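Coffee corner: the February report
Reading time: 4 minutes

The coffee corner at Bullthorpe has now been open long enough to have produced its first proper argument, and it is about the drip tray.

Regular readers will remember that the old kettle and its companion, the tin of brown dust, were retired in the autumn. In their place we got a machine set into the worktop, with the steel tray in front of the wall and very little else on show. It looks like something from a dentist's. Several people said so in the first week and a few of them meant it kindly.

What the drip tray is for, judging by the suggestion book, remains open to debate. It's for drips. It is also where your cup goes while the coffee is coming out, so it can't be where you leave your spoon, your teabag (why?) or half a flapjack on a napkin. The grate lifts off. Under it there is a space that fills up, and it fills up faster than you would think on mornings when the Vokon training groups are in. If you can see liquid through the slots, you are the person who empties it. We did consider a rota, but the last rota is still pinned up by the back door and has faded to white.
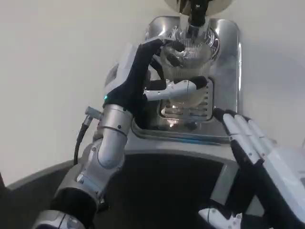

Cups, then. The numbers from the counter inside the machine say we got through 1,061 coffees last month, against 351 in the month it went in, when most of us were still frightened of it. We bought 265 cups to begin with. I would love to know where they are. A good few are on windowsills upstairs, growing things, and there is at least one in use as a pen pot in the print room. Please bring them back. No questions will be asked, although your name may be muttered.

The small clear ones are for espresso. They hold a small amount because espresso is a small amount. Filling one four times in a row to make "a normal coffee" ties the machine up for everyone behind you, and the queue can see what you're doing. Use a mug.

And wherever you're putting your cup, put it directly under the spout before you start. It sounds obvious. It sounded obvious to me too, until the morning I watched a double go straight through the grate while I was reading the notice about not wasting coffee.

Now to the basket. The ground coffee goes in it, the basket goes in its place, and after you've finished the basket comes out again and gets knocked clean and rinsed. That second half seems to be the sticking point. I have found it full at 8.15 in the morning, which means it sat all night, and a basket that has sat all night gives you a first cup tasting of wet shed. Rinse it under the tap with the soft brush, mesh side as well, because the fine grounds lodge there and go hard. No scourers, please, and not the dishwasher -- someone tried, and the filter on the dishwasher has not been the same.
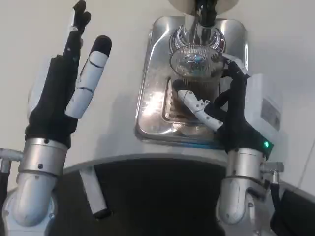 Last changed: February, 3.40 pm (basket cleaning notes added)

The other thing about the basket is that it needs holding steady while you're grinding into it. Wave it about and you get a ring of grounds on the worktop, which everyone walks past for the rest of the day in the firm belief that it was there already. There's a dustpan brush in the second drawer. It is for coffee only and has a bit of green tape on the handle.

On beans. We have had the Benítez since the start, and opinion is split between those who find it too strong and those who find it too strong but won't say so. A trial bag of the Kemo medium roast goes in when the present sack runs out. It comes out slightly cheaper and apparently has notes of apricot. If you detect an apricot, write it in the book. Please do not put your own beans in the hopper "just to use them up". The hazelnut episode lasted two days and people with no interest in hazelnut were affected.

Price stays at the same coins in the same jar. The jar is a bit light for over 1,000 cups, and I leave that sentence there for you to think about.

Milk is a separate fridge shelf, second down, and the oat is for anyone. The jug wants washing as soon as you've used it. Warm milk left standing in a jug until lunch becomes a matter for the drains.

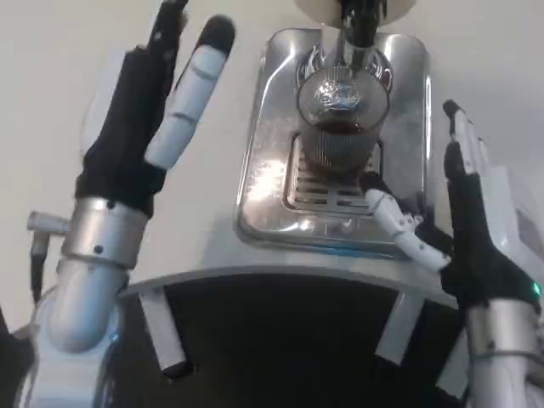 Page edited 4.15 pm. Changes: milk shelf corrected, was given as third down.

Descaling happens on the last afternoon of the month, from two o'clock. The machine will be off for about an hour and there'll be a card propped on the tray saying so. Last time the card was moved aside so that a cup could be put under the spout, and whoever that was had a mouthful of citric acid and was very quiet at the three o'clock meeting. The kettle can be got out of the cupboard for the hour if you ask.

Suggestions in the book as usual. Entries reading only "better biscuits" have been noted and are being treated as one entry.

Recent items
Bike shed: new code, same padlock
Lost property from the Vokon training days
Bullthorpe car park lines to be repainted
The upstairs radiators, part four
Coffee corner: how to switch it on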